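4.2 The door-release task

Of the household appliances we put in front of the Werkiria kit during our review, the microwave was the one we came back to most often, and readers who have only a little patience for appliances will, we hope, forgive us for dwelling on it. The kit is sold by Prarkthorpe as a ready-made pair of arms with grippers, software and a year of remote support, and the brochure promises that a new kitchen task can be taught in 300 demonstrations or fewer. Ferraro and Khoo, who had looked at an earlier version of the same product, needed 600 for a drawer, so we were curious (and, we admit, rather hopeful).

The microwave has no handle. The door is opened with a rounded button low on the control panel, and the whole difficulty lies in bringing a gripper to that button without nudging the cabinet along the table. Figure 6 shows the arrangement.
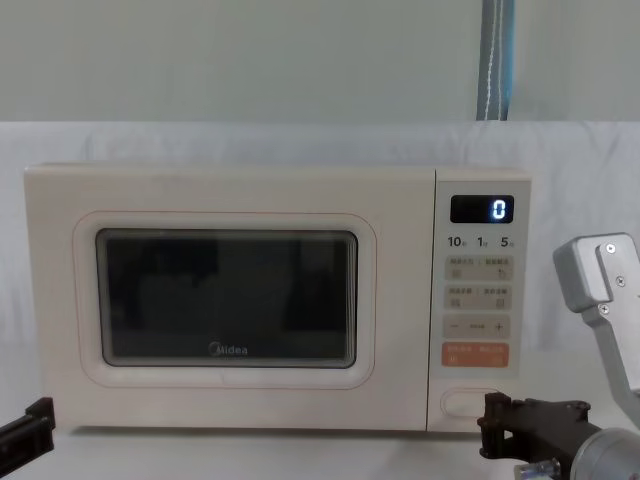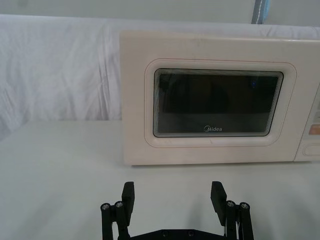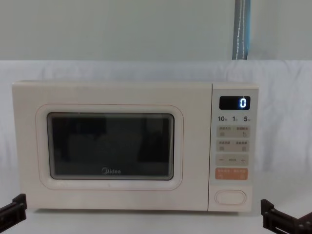 Figure 6. The microwave on the white table, with the cloth backdrop behind it.

Can the kit be taught a task like this by someone with no background in robotics? With a morning's help at the start, we believe it can. Ginette Besson, who joined us from the catering side of the college and had never handled an arm before, recorded 200 demonstrations over the course of the review, and the policy trained on hers alone did very nearly as well as the one trained on everybody's.

We were less taken with the calibration routine. It asks the user to repeat the full procedure whenever the table is moved, and the manual is vague on how far a table may be moved before this matters. Liis Ozoliņš wrote to the support desk about it and had a kind and thorough reply within 40 minutes, though we do wish the answer had been printed in the manual to begin with. A revised edition is expected in September.

The tests of the drawer and the kettle, for which we kept the same table height and the same training settings, are taken up in Section 4.3.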